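Skarix Indoor Scene Pack for Mobile Robot Simulation
Furnished rooms for navigation and object-search work, by Gidlow
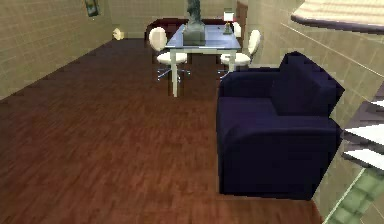

What the pack contains
Skarix is a set of 30 furnished interiors for training and testing indoor robots in simulation. Rooms are supplied singly and as nine connected apartments. Floors, walls and furniture are separate meshes, each with a class label and a collision shape. Glass tabletops carry their own material tag, so a simulated depth sensor can be set to miss them or return them.

Furniture layout
Seating is placed at mixed angles. Swivel chairs are modeled with star or pedestal bases — the collision shape follows the legs, and a low robot can catch on them as it would on a real floor. Large armchairs and sofas are single rigid bodies. Small items such as lamps and statues can be fixed to the tabletop or released as movable objects.

Changes of floor covering, such as wood plank to tile, are marked in the label map. They have no height step unless one is set in the room file.

Rendering
Two levels are included. The low-resolution level uses flat, even light and is meant for long training runs on one graphics card. The full level adds cast shadows and reflections. Labels and collision shapes are the same in both, and a policy trained on one can be tested on the other without remapping.

Loading a room
1. Copy the room folder to the scene path.
2. Select the robot body. Pawlak and Mokik bases are preset; others need radius, height and camera position.
3. Run the clearance check. It lists gaps narrower than the robot.
4. Set start and goal points, or let the loader draw them at random.

Known limits
Doors do not move. Swivel chairs slide but do not turn on their bases. Stairs are static and are blocked for wheeled robots by default.

License
One license covers 5 seats at one site. Updates are free for six months from purchase. Room requests and bug reports go to Yolanda Ayala, scene support, Gidlow.

Page revised Apr 24, 2026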